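Comparing Two Gripper Finger Shapes for Picking Drinks from a Shelf

Project report, robotics option, second year
Supervisor: Heidrun Fuchs
Submitted Jan 21, 2023

1. Background

The department took on a shelf-picking task for Pendholm, a firm that wants to restock small display shelves with drinks. Our part was narrow. We were asked to compare two sets of gripper fingers on the same arms and say which one should go forward to the next group. The first set, called Nukis, has a faceted wedge shape that comes to a point. The second set, called Wuner, is a blunt parallel pair with rubber pads. The controller software, Mandagi, was already in use when we started in September and we did not change it apart from the closing speed.

We chose drinks because the containers differ a lot in stiffness and surface. A glass bottle will not give at all, a thin water bottle gives too much, and a can is smooth and dents easily if the force is too high near the middle.

2. Setting up

Both arms are fixed to a rail along the front of the table. All trials were driven by hand through the teleoperation controls, so the results say something about the fingers and also something about the person driving. To limit this, the same two of us did all the trials and swapped over after every 10.

The shelf has two levels. The top is easy to reach from above. The lower level is the hard one, as the upper board gets in the way of the wrist and the fingers have to come in from the front between the posts.

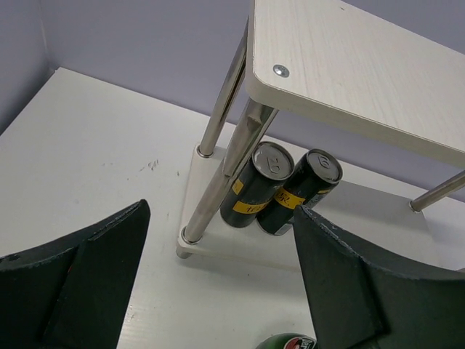
We set the gripper opening before each approach instead of opening it at the shelf. In early practice runs we had opened late, and a finger had caught a post more than once. With the opening set first, the driver only has to think about height and angle. The approach angle was left free, but we wrote it down as shallow, middle or steep.

A trial counted as a success if the container was lifted clear, held, and put down upright on the table. Knocking over a neighbouring container counted as a failure even when the target was picked up correctly. Heidrun Fuchs asked for this rule, and it changed our totals quite a lot for the cans.

3. Plastic bottles

Plastic bottles were tried at two grip heights, at the shoulder and at the body. The shoulder grip was better with both sets of fingers. At the body, the thin water bottles folded inwards and then slipped as they were lifted.
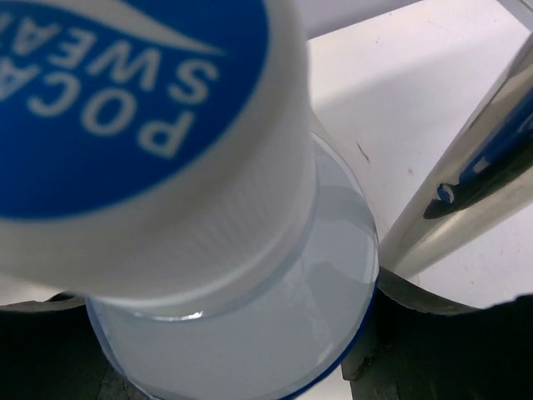
Figure 1. Bottle seen from the wrist camera, with a finger on either side and a chrome post close by.

The wrist camera is useful up to the last few centimetres. After that the cap takes up so much of the view that the driver has to judge the depth from the fixed camera. We tried driving from the wrist view alone for a short while and gave it up -- the descents became slow and we kept stopping too high.

4. Layout of the shelf

We kept cans and water bottles on the lower level and glass and soda water on the upper level for the main set of trials. Mixed layouts were tried separately and are not in the totals.
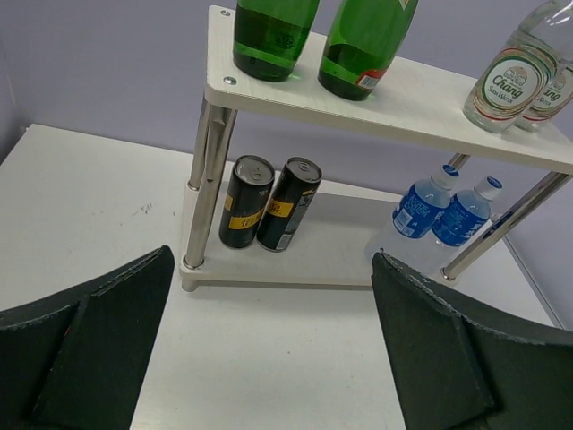 Figure 2. Wrist view of the loaded shelf: glass bottles and soda water on top, cans and water bottles below.

The cans were the weakest case for Wuner. When they stand side by side there is very little room for a padded finger, and the pad tended to push the second can before the first was gripped. Nukis could get its point in between them. Its weak case was glass, where the hard facets touched along a thin line and the bottle sometimes turned in the grip.

5. Results

We ran 200 trials in total, split evenly between the two sets. Nukis succeeded in 97 trials across all containers except glass and cans in the steep approach, where it did badly enough that we stopped early. Wuner was steadier on the top shelf and poor underneath, at roughly 60 per cent. The Nukis figure looks better than it felt to drive, and the three failures were all either a turned glass bottle or a can pushed over on a steep approach. The trials we cut short were made up with middle-angle ones, so the two sets are not perfectly matched.

Time per pick was not recorded properly in the first sessions and we have left it out.
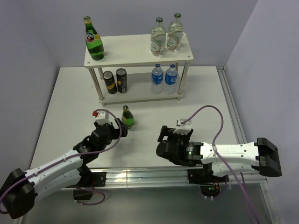 Cable routing took up more time than expected. A cable that is too tight at the wrist pulls the gripper round by a small amount when the arm is stretched out, and the driver corrects for it without noticing. We moved the clips and left more slack at the gripper end before starting the counted trials. Anyone repeating this work should check the slack with the arm at full reach -- checking it at rest is no use.

6. Recommendation

We recommend Nukis for the next stage, with a thin soft strip added to the inner faces for glass. The strip should stop short of the point so that the fingers can still get between cans. The Wuner pads are worth keeping for top shelf work if Pendholm decides to leave the lower level out.

The closing speed should stay at the slower of the two settings in Mandagi. The trial sheets and both sets of fingers have been handed to Heidrun Fuchs.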